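Last updated: Tuesday, October 22, 2019

Subject: Re: [shared-kitchen] Cup stand for the Treloar kitchen, draining vs storage
From: Mererid Owen
To: shared-kitchen list
Cc: Eun-ji Woo, Bleddyn Kemeys

Bleddyn, replies in line. I have trimmed the part about the dishwasher filter and will answer that separately.

> From: Bleddyn Kemeys
>
> Following on from Eun-ji's note. We have the blue ribbed cups
> in the Sorwood kitchen as well and at present they go rim down
> on a folded cloth. The cloth is damp by lunchtime and the rims
> leave rings on the shelf. Nour suggested a mug tree. My
> objection is that a mug tree is made for mugs, and a tumbler
> has to go over the peg by its mouth. I would expect it either
> to slide off or to rattle about. Has anyone used one this way
> for longer than a day?

Yes. We have been doing it since February, with the same type of cup. The peg goes inside the cup and the closed end finishes uppermost. The pegs slope upwards from the post, so the weight of the cup carries it down the slope and inwards. I have not had one slide off in normal use. I have knocked them off with a sleeve, but that is a matter of where the stand is put. 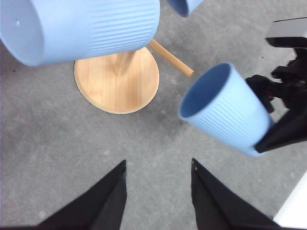

Loading order matters more than I expected. If you fill one side first, the load is off centre and the stand tips more readily when bumped. Cups are light, so the effect is small, but it is worse if they go on full of rinse water. Empty each one over the sink first, then put the second cup opposite the first. The upper pegs should be filled last. Unload in reverse.

Use one hand for the cup and, if the surface is smooth, the other on the base. Bring the cup in mouth first along the line of the peg. Coming straight down on it from above catches the rim on the tip, and you then have to back off and start again.

> Second question. Does it drain, or does it only move the
> water? If the mouth is up against the post I would think the
> drips run down the wood.

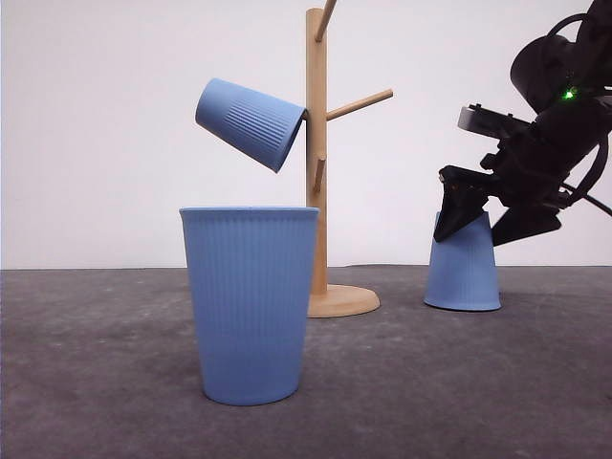 Mererid Owen, kitchen stores, Treloar

It drains, with reservations. The cup sits mouth down at a tilt, so water collects at the lowest point of the rim and drops from there. Where the rim is clear of the post the drip lands on the base or the worktop. Where the rim touches, some of it does run down the wood. A cup shaken twice over the sink leaves very little either way.

I tried both methods after the same wash. Cups on the stand were dry inside within four hours. Those left rim down on the worktop still had condensation inside at the end of the afternoon. No air gets under a flat rim, so a cup standing that way is effectively sealed. This was in an unheated kitchen with the window shut. I would not apply the times elsewhere.

The wood needs a little attention. Ours arrived with no obvious finish and I gave it two thin coats of food-safe oil. Wipe the base after each load and lift it now and then to dry the underside.

> Third. Eun-ji's stock sheet has the tree down as storage for
> the full set. I do not see how that can be right if the cups
> are this wide.

It is not right, and I have asked Eun-ji to amend the sheet. The peg count on a product page assumes mugs hung by the handle, close in to the post. A tumbler takes up the space around its own peg and can block the one next to it. Work out capacity with your own cups before ordering, and leave a peg free if you can. It makes the others easier to reach.

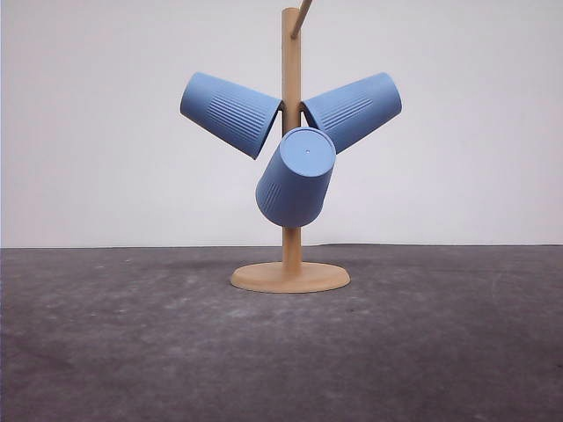

Three cups on the stand, top peg unused.

For storage proper I would still use the cupboard. The stand is for the interval between washing and putting away. If it is treated as a permanent home, the cups gather dust on the closed ends and the next wash has nowhere to go.

> Last one. Would you put it on the shelf or on the worktop?

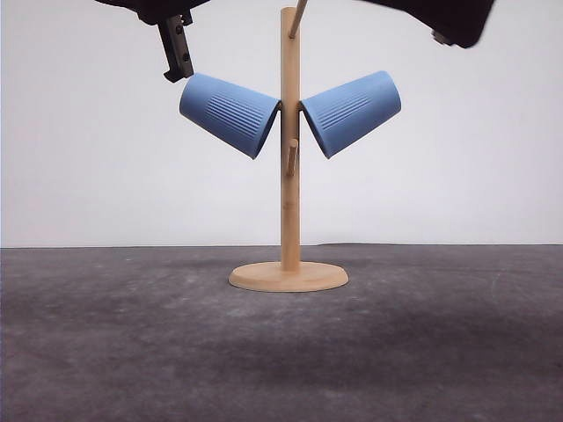

Mererid Owen, kitchen stores, Treloar

Worktop, with the back of the stand towards the wall but not against it. The cups project well past the base on both sides, so the footprint on the drawing is misleading. Measure across the closed ends of the hung cups and add clearance for a hand. Our shelf failed on height by 31 mm once the top peg was allowed for, before any cup was on it.

Keep it off the side next to the hob. Valentin had his there and the cups picked up a film of grease that took two washes to shift.

If you want to try it before buying, ours can go across to Sorwood for a week. Let me know which days the kitchen is staffed. Please keep the Lultia list off the reply as they have their own thread on this.

Mererid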